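Where Do the Socks Go? A Small Study of Laundry Habits in a Shared House

Home and Living Project, final report
Estrella Meléndez
2025-03-06

Why I picked this

I live in a house with four other people and one washer, and the washer is fine. The trouble starts when the wash is done. Things come out clean, get dumped on the nearest flat surface, and then sit there until somebody needs the surface. By January our kitchen table had turned into a kind of community closet, and I was eating breakfast standing up (next to a pile of other people's gym shirts!). So when we were told to pick a household task and study it properly, I didn't have to think very long.

My question was pretty simple. If you change where the sorting happens and what you sort into, does the clean laundry get put away faster? I also wanted to know what people do with the small stuff, meaning socks, underwear and washcloths, which always seemed to be the last things left on the table.

What I did

I talked my housemates into it over a pan of baked pasta. Mali Gethin and Ulises Huaranga said yes right away, Henrik Reinholz said yes if he didn't have to write anything down, and Hildegard Kohlhase wanted to see the log sheet first and then fixed two of my column headings. (She was right about both.)

The study had two parts. For the first part everybody did laundry the way they always do, and I kept a log on the fridge where you wrote down when your load came out and when the last piece of it left the table. I filled in Henrik's lines for him, which was the deal. For the second part we moved everything to the long table by the back window and set up a sorting spot with a basket for small items, a rack for shirts, and a stack of hangers within reach. The rules fit on one index card. Hang it, fold it, or drop it in the basket, and take your stuff with you when you leave.

We logged 80 loads in all, split evenly between the two parts. I had a budget of nearly 200 dollars for the whole thing and spent a lot less, mostly on hangers and the basket.

What happened with the table

In the first part the table was hardly ever clear. A load would come out in the evening, the shirts would go upstairs that night, and then a little heap of leftovers would stay behind and get mixed in with the next person's heap. Mali called it the sediment. I tried to log the leftovers separately for a while but gave up, because you can't tell whose black socks are whose without holding a meeting.

In the second part it got better fast. People hung their shirts straight out of the wash and took them upstairs on the hangers, which I had not expected from Henrik in particular. Only 11 of the second-part loads were still sitting there the next morning, and a few of those were mine, from the week I had two papers due. I think a lot of it came from having the hangers right there. When they lived in the hall closet, no one was going to walk over and get one with an armful of wet towels.

The height of the table mattered too. The kitchen table is low and you end up bending over it, so you do three shirts and quit. The long table is a good bit taller, and Ulises (who is tall) said it was the first time folding hadn't hurt his back. I didn't plan to test table height at all, so I can't say how much of the improvement belongs to it. If I did this again I would change one thing at a time, which I know is what the handout said to do.

What people told me

I did a short interview with each housemate at the end. Mali liked the rack and wants to keep it. Hildegard thought the index card should be bigger and that the rule about taking your stuff with you should come first. Ulises said he still forgets the basket exists if there's a towel on top of it, so we now have a no-towels rule. Henrik said, "It's fine," and then asked if he could have the extra hangers.

The sock problem

Socks were the part I got most wrong. I figured one basket would take care of them, and it did keep them off the table, but then they just lived in the basket unpaired. People fished out what they needed in the morning and left the rest. I also learned that a sock will end up on anything that sticks out. A plain tan wooden hanger with a metal hook is meant for a shirt, but hang a striped navy-and-white sock over the lower part of it and it stays put in two floppy folds, with a pink basket full of little holes sitting right there toward the back of the table. My next version would have a clip strip for single socks at eye level, so you see the lonely ones every time you walk by, and a smaller basket that gets full sooner and makes you deal with it. 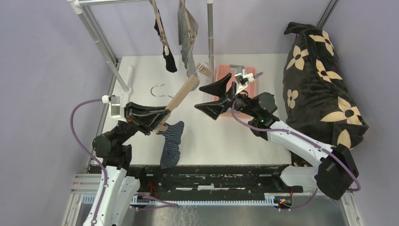
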